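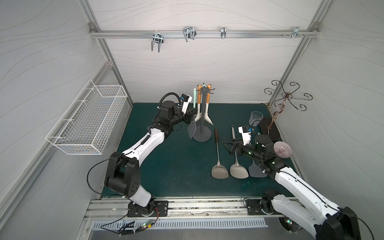

What size screws should I use to hang a kitchen rail on drywall when only one end lands on a stud?

Posted by Harsh Vishwakarma, 2018-10-20

It's a plain steel rail from Tellau, and I want it over the counter for ladles, a couple of small pans and the colander. The left bracket hits a stud dead on. The right one is over nothing but drywall, and moving the whole thing so both ends land on wood would put it behind the fridge door. The screws in the bag look tiny to me. I'm renting (landlord says holes are fine if I patch them when I go), so I'd like to keep the mess small.

Choi

Use a #8 wood screw, 2 inches long, on the stud side, and a toggle bolt on the drywall side. Check that both heads fit the holes in your brackets before you drill anything. I put up nearly the same setup in May and had to send back my first pack of screws because the heads stuck out and the rail wouldn't sit flat over them.

For the stud side, drill a pilot hole a bit thinner than the screw. For the other side the toggle package tells you what size hole to make, and it'll be bigger than you expect! Don't panic, the bracket usually covers most of it – mine covered all but a sliver and I filled that with spackle. Put both brackets on loosely, lay a level across, then tighten. Keep the heavy stuff near the stud end if you can.

Oh, and if you ever take the toggle out, the wings drop down inside the wall and stay there. They can keep the ones already in my wall company.

DrindskaDad

just use the screws that come with it, mine has been up 4 years and its fine. tile though not drywall

Fullomska Annie

Please don't trust the little screws on bare drywall. I did, in my last apartment, and the whole right side came down one night with a cast iron skillet on it and took a chunk of wall as big as my hand. I thought somebody had broken in.

Choi's way works. What I do now is screw a painted board into two studs and put the rail on the board, so the brackets can go wherever I like. You end up with two holes in the wall, both in wood, and they're easy to patch. My board was 11 dollars with the paint. It does push the rail out from the wall a little, which I like – the ladles don't scuff the paint anymore.

Also, what's your wall made of? If the building is old it could be plaster, and then go slow with the drill or it'll crack on you.

Print this page | E-mail to a friend

Related threads
Patching a toggle bolt hole before move-out
Stud finder beeps everywhere, what now?
Best way to clean grease off a steel rail
Can I hang shelves on plaster and lath?

Contact us | Copyright 2018 | Back to top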